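Chapter 4

Sorting Things Out: How We Group, Count and Compare

I once spent a whole winter working in the back office of a kitchenware shop in Skikdale, and my first job was to put the stockroom in order. I thought it would take me a morning. By the end of November I had sorted the same shelves by colour, by size, by price and by the shop's own item numbers, and each time somebody came in and told me (quite kindly) that they couldn't find a thing. I tell my students this story every year, usually when they think statistics starts with sums. It starts with deciding what goes with what!

So before we draw a single chart, we need to talk about categories. A category is just a group you have chosen to put things into. You make them all day long without noticing – clean socks and dirty socks, bills to pay now and bills to pay later, people you'd ring at midnight and people you wouldn't. In this chapter we'll do the same thing, but slowly and on paper, so that someone else could follow our rules and end up with the same groups.

Colour is the one most people reach for first. It's quick, and you can do it from across a room.
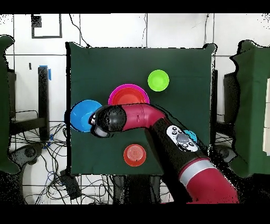 4.1 What makes a good category?

I ask two things of any set of categories. Every item should have a group to go in, and no item should be able to go in more than one. That sounds easy until you try it. Take the bus passengers in Jandham, whose travel survey we'll be using for most of this chapter. The first version of the form asked people whether they were travelling for "work", "study", "shopping" or "family". Now think of a student nurse on her way to a hospital placement, who is going to pick up some milk for her mum on the way home. Which box does she tick? She could tick all of them, and quite a few people did.

Of the 320 forms that came back, 95 had more than one box ticked. You can't put those into a simple bar chart without making some choices, and the choices change the picture quite a lot. If you count every tick, your bars add up to more than the number of people. If you throw the messy forms away, you lose some of your busiest travellers, who may well be the ones the bus company most wants to hear from.

My own habit is to go back and fix the question. "What is the main reason for this journey?" does the job nicely, though you'll still get the odd person who writes an essay in the margin (I rather like those people).

4.2 Groups with an order, and groups without

Some categories come in a natural order and some don't.
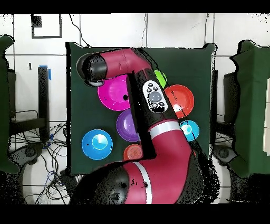 Small, medium and large have an order. So do "never", "sometimes" and "often". Red, green and blue don't, at least not in everyday life, and neither do the names of towns. The proper words are ordinal for the first kind and nominal for the second, and I'd like you to learn them now, as they come back in Chapter 7 when we choose averages.

Here's a quick way to check. Shuffle the labels and read them out loud. If the list sounds wrong, you've probably got ordinal data. "Large, small, medium" makes me want to tidy it up. "Skikdale, Rana, Jandham" doesn't bother me at all.

Watch out for numbers that are really only names. A number 4 bus isn't twice as much of anything as a number 2 bus, and working out the average bus route would be a very silly way to spend an afternoon. I have marked homework that did it, though, and to two decimal places.

Before you go on to 4.3, find a drawer at home and sort what's in it. Write your rules down, tip everything back in and hand the rules to somebody else. Then go and put the kettle on, and don't help.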